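### 4.2 Open-day demonstration

The second part of the evaluation took place away from our usual setup, at the open day held in May in the Trelow building. Visitors came through in groups with a guide, and each group stayed at our station for 10 minutes. The schedule was set by the organizers and we had no control over it, so every trial had to fit inside that window, including the time needed to lay out the objects again.

We chose tool pick-up as the task for the public session. It is easy to follow from behind a barrier, and a failed grasp does no harm. A kitchen spatula is also a harder object than it looks to most visitors. Lying flat on a table, the thin shaft leaves little room for the fingers to close, and in earlier tests the arm often pushed the tool away before gripping it. For the open day we therefore raised the tool on two wooden blocks, one under the head and one under the handle, so that the shaft was clear of the surface (Figure 7). The block under the handle has an arched notch in its lower edge. The notch plays no part in the task, but it gave the pose estimator a feature that the plain block lacks, and we kept the same pair throughout.

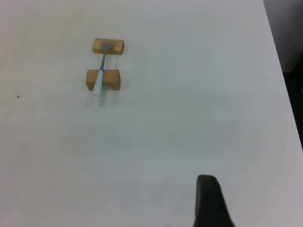
**Figure 7.** Spatula resting on two wooden blocks, wrist camera view. One gripper finger is visible at the bottom.

The operator placed the blocks by hand before each trial, roughly parallel, with a gap between them. We did not mark their positions on the table. Talha Lashari ran the morning groups and Jussara Brandão the afternoon ones, and their habits differed somewhat – Brandão tended to leave a wider gap, which exposed more of the shaft. Visitors were allowed to ask for the spatula to be turned or shifted, provided both ends stayed supported. Most groups asked for this at least once.

Control ran on the Zesutel planner described in Section 3, with no changes to the grasp scoring. The speed limit was lowered at the request of the site safety officer, Hauwa Balogun, and stayed at that setting all day. We had planned to show the Le Goff planner for comparison in the afternoon, but it would not accept the lower limit without retuning and we left it out.

Two practical points affected the results. First, the white tabletop gave low contrast against the pale handle, and the segmentation sometimes lost the handle's rounded end. The metal head and shaft were found more reliably, so the planner favoured grasps on the shaft even when the handle was the better choice. Second, the lighting in the hall changed as the day went on. Rezaul Amarasinghe adjusted the exposure by hand over lunch, and the morning and afternoon trials are reported separately in Table 3 for that reason.

Visitors' questions were noted by Hanneke Hoekstra, who stood on the public side of the barrier. The most common one was why the arm paused above the table before moving down. The pause is the planner checking its second view, and several people took it for a fault. In the later sessions at Nelska we added a spoken cue at this point – the questions about it stopped, although the length of the pause was the same.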